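From: Sowmya Varghese
To: manipulation list
Subject: Re: Re: cup holding during the pour task

Hatem Kamel wrote:
> I read your summary of the dispenser runs and I am not clear on one
> thing. When you say the two-hand policy does better, is that with the
> free hand starting in the same place each time, or wherever the last
> run left it? We saw a large effect from that at Wimeck and had to
> throw out a month of results.
> Also, is the ribbed glass in the test set or only in training?

Hatem,

The free hand started wherever the last run left it for the first 133 trials. Athina spotted this in September and we fixed the start pose after that. The numbers I sent are only from the later trials, 273 for each policy, so the early ones are not mixed in.

The ribbed glass is in both sets. The plain tumbler is test only. I should have put that in the table and will add it.

The training set is 557 demonstrations, all teleoperated, by 2 operators. Baoshan did most of them and his grip is quite high on the cup, with the fingers over the rim.
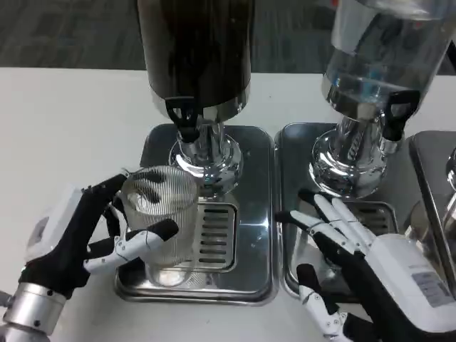
The policy has copied this. It does no harm on the ribbed glass, but on the tumbler the fingers slide down before the hand reaches the tap, and most of our failures are of that kind. We tried adding a penalty on fingertip height and it made the approach slower without helping the grip.

Kyriaki wants to collect a smaller set with a lower grip and train on that alone. If you still have the start pose script from Wimeck, could you send it to her?

Sowmya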